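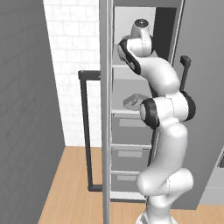
**Figure 5.** The simulated kitchen used for the remote-control demonstrations, with the arm reaching into the upper compartment of the open unit. The green object is in the tray on the middle shelf.

### 4.2 Collecting the demonstrations

I'll start with the part that ate most of my March, the tall unit in Figure 5. We call it the open unit in the code, and it gave us more trouble than all the other furniture in the Enham kitchen put together. The tiled wall and the wood floor are just dressing. What matters for the learner is the two white shelves, the three drawers below them, and how little room an arm has once its wrist is past the front of the compartment.

All 204 demonstrations in this section were driven by hand through Polat, our remote-control interface. The operator holds a small tracked grip, squeezes it to take hold of the arm, and moves. Let go of the squeeze and the arm stays put while you shift your own hand somewhere more comfortable – we call this clutching, same as everybody else does. I drove a bit under half of the episodes and Maureen Bainbridge drove the rest. She is a lot better at it than I am, and you can see this plainly in the data (my paths wobble on the way in, hers don't).

Each episode begins from one of nine start poses. The operator gets a one-line instruction on screen, does the task, and presses a pedal to end the recording. We kept failed attempts in a separate pile and didn't train on them, although we did go back and read through them for Section 6. An episode that ran past 52 seconds was stopped automatically. I picked that limit after watching myself fumble at the middle shelf during piloting, and I'd probably set it lower if we ran the whole thing again.

Now, about the shelves. When the gripper goes into the upper compartment, the elbow wants to swing out to the side, and there's a big flat panel with a bar handle waiting for it on the right. Early on we let Polat solve for the joints however it liked, and the elbow kept bumping the panel in the middle of otherwise lovely demonstrations. So we added a soft preference that keeps the elbow low and close to the base. It costs a little reach at the back of the compartment. We think that's a fair trade, and the operators complained much less afterward.

The other thing we changed was the view. With one fixed camera, the arm covers the right side of the shelves and drawers for a good part of every reach, and I found myself guessing at depth. Operators now get a second view from the wrist. The policy gets both views too, so it isn't asked to copy choices made from information it never had. We did try training on the fixed view alone, and those numbers are in the appendix.

### 4.3 Cleaning up

Raw remote-control data is full of pauses. People stop to think, or to clutch, or to scratch their nose, and a policy trained on all that learns to stop as well. We ran every episode through Riltico, which trims stretches where neither the wrist nor the fingers move, and leaves the first and last moments alone. We don't trim a pause right before a grasp. I did at first, and the trained arm started closing its fingers too soon, so back those pauses went.

After trimming we resampled the actions to a fixed rate and stored them as changes in wrist pose plus one value for the fingers. No smoothing beyond that. Maureen argued for smoothing my half of the set, and we tested it, and it made the grasps on the tray tasks slightly worse, so my wobbles are still in there. The Nukow baseline in Section 5 was trained on exactly the same trimmed episodes with the same start poses held out.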